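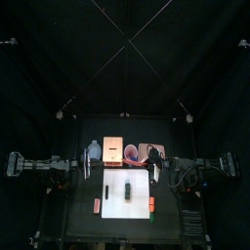

Screen sharing and video in Tokton: your questions

I look after the Tokton help pages, and I've been collecting the questions that land in my inbox over and over. If yours isn't in here, write to me and I'll add it!

Why do people see a black rectangle when I share a window?

Nine times out of ten it's hardware acceleration in your browser. Turn it off in the browser's system settings, restart the browser (a full restart, closing the tab won't do it) and share again. Liesl Lanz wrote in to say that updating her graphics driver fixed it too, so try that if the first thing doesn't help.

Can I share just one tab?

Yes, in Chrome. Pick the tab option in the share box. In Firefox you get a whole window or the whole screen, so I drag the tab out into its own window first and share that.

My shared text looks blurry. Is it my connection?

Maybe, but check the share mode before you blame your provider. Tokton has "Motion" and "Detail" under the little gear, and Motion keeps video smooth by letting the sharpness go. For slides or spreadsheets you want Detail. I forget this myself about once a month.

Can two people share at the same time?

Only if the host switches it on under Room options. The limit is 2, and on a small laptop it gets pretty cramped, so I usually just ask people to take turns.
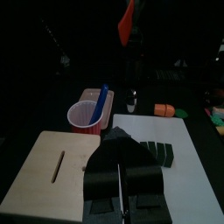
Why does my camera freeze as soon as I start sharing?

Your computer is probably working too hard. Drop your camera to the lowest setting, close whatever else is open, and see if it comes back. Older machines really struggle with both at once (mine sounds like a hair dryer). If the camera is still stuck, leave the room and come back in.

Does sharing work from a phone?

On Android, yes, from the app. On an iPhone you can watch what others share but you can't share yourself yet. I've asked the developers about it and they're hoping for February, no promises.

How many people can be in a room?

The setting goes up to 99. I wouldn't go there with every camera on! Once we're past six or so I ask everybody who isn't talking to turn theirs off, and the sharing gets noticeably smoother.

Where do I report a bug?

Use the form under Help in the menu. Please include your browser version and what you were sharing. Luzius Schnyder reads the reports, and he'll write back if he needs a log file from you.

Last updated Oct 31, 2018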